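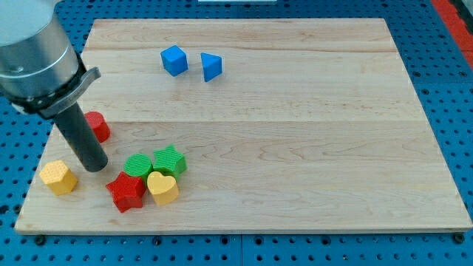
How do I get crayon off the maple board without leaving a dull patch?

Wipe it with a little mineral oil on a soft cloth, then go over it with a barely damp one and dry it right away.

Ticket 359
Opened by: Glenys Mottram
Item: Visby board, maple
Status: Closed

Monday, Glenys: Tried the oil. Crayon is gone, but there is still a faint line in the seam.

Reply, Wumpini Antwi: Use a wooden toothpick along the seam, then oil again. No scouring pads. Leave it flat for 2 hours.

Glenys: Line is out. Please close.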